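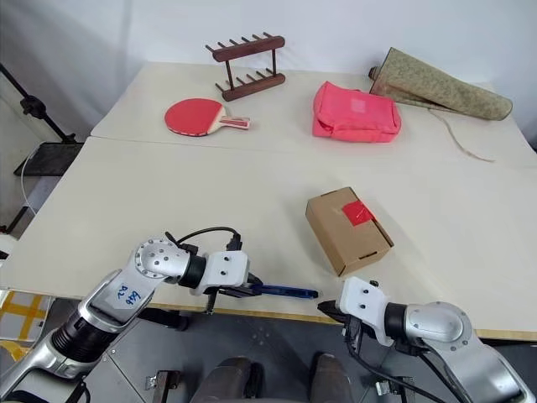
Teaching by Hand

The first thing you learn about teaching a robot is that your own hands are much smarter than you are. Pick up a paddle, set it down, slide a box a few inches over. You have done this kind of thing since you were a toddler, and you couldn't explain one bit of it if you tried. How hard did you squeeze? When did you start to open your fingers? Search me!

I spent most of a week in January at Quintana, a small robotics shop on the second floor of a former shoe warehouse, and I came home with sore shoulders and a whole new respect for anybody who can get a robot arm to put something down gently. The people there teach by doing. A person takes hold of a pair of controls, the robot's arms follow along, and everything gets recorded – the motion of each joint, the opening and closing of the grippers, the view from the cameras. Do the job enough times and a computer can start to work out how to do it alone.

They call each run a demo. The project I watched is named Jusa, and when I arrived it had 2,093 good demos in the bank. A good demo is one where the operator finished the job and didn't do anything too weird along the way. Scratching your nose counts as weird, by the way, because if your hand leaves the control, the arm on that side freezes in midair and the computer learns that freezing in midair is part of tidying up a table.

Tidying is what Jusa is all about. The work happens on a big off-white table with two silver arms reaching in over the near edge, and the stuff on it is the kind of stuff you'd find on the floor of a hall closet. A table tennis paddle with a red rubber face. A bright pink fabric pouch. A closed cardboard box with a square of shiny red tape on the lid. There's a rolled-up mat, mottled olive and beige, with a cord trailing out from under it, and a dark wooden rack with pegs. One gripper might be holding something slim and blue while the other waits with its fingers pointed at it, and from the operator's chair that little gap between the two looks about a mile wide.

I liked that the objects were so ordinary. A robot that only ever sees perfect plastic blocks gets very good at perfect plastic blocks. Fabric creases. A cord goes wherever it wants. The pouch is my personal favorite, since you can grab it almost anywhere and it will still find a way to slump in the other direction.

So, the controls. Quintana uses a pair of handles they built themselves and call the Gusa rig. Each handle hangs on a light arm with the same bends as the robot's arm, so when you turn your wrist, the robot turns its wrist. A trigger under your finger works the gripper. It sounds easy, and for the first ten seconds it feels like magic – you wave, the robot waves, you laugh out loud. Then you try to pick something up.

What's missing is touch. You can see the gripper close, but you can't feel it close, and you'd be amazed how much of your day depends on feeling things close. I came in too high and pinched air. I came in too low and pushed the paddle away. On my third try I got the handle, lifted it, felt like a champion and then let go way too early. The paddle landed with a crack that made everyone in the room look up (they were very kind about it).

The trick, I was told, is to slow down at the two ends and move freely in the middle. Creep up to the object, close, pause, and then go. Creep down to the table, pause, open. New operators do the opposite. They hover and wobble in the middle and then rush the part that matters. By late afternoon I could feel myself getting it, and I started to see the arms as a stiff pair of mittens I happened to be wearing.

There's an older way to do this, and Quintana still uses it for some jobs. You turn the motors soft, grab the robot by the wrist and walk it through the move like you're teaching somebody to swing a golf club. You feel the weight of the arm and you feel it bump when it touches something. I loved it. But it takes both of your hands to guide one arm properly, and your own elbows end up in front of the cameras, so for two-handed work the handles win.

My favorite part of the visit was playback. After a session you can sit down with a cup of coffee and watch your demos run past on a monitor, and you can spot who did which ones, the same way you'd know a friend's walk from across a parking lot. One operator always comes in from the left. Another gives a tiny shake before every release. I have a habit of lifting everything far too high, as if the table were hot.

The computer picks up those habits too. An early version of Jusa had trained on 81 demos, nearly all from one person, and it copied that person's little shake so faithfully that people in the office started doing it back at the robot as a kind of hello. Adding more operators smoothed it out. The team now swaps people on and off the handles every hour, partly for variety and partly for the sake of everyone's shoulders.

They also save the recoveries, which surprised me. If you fumble the pouch and then calmly go back and get it, that run stays in. A robot that has only seen perfect pickups has no idea what to do after a bad one. My own clumsy demos, or at least the ones where I fixed my mess, went into the pile with the rest. I was ridiculously proud of this.

The next goal is 3,065 demos, and after that the shop wants to try the same approach in a real storeroom at Rernetti, a sporting goods rental place down the street where the shelves get scrambled every weekend. Until then it's the table, the handles and a lot of patient people putting things down softly. On my last evening I asked for one more turn and went straight for the pink pouch. It slumped, I went back for it, and the run was saved.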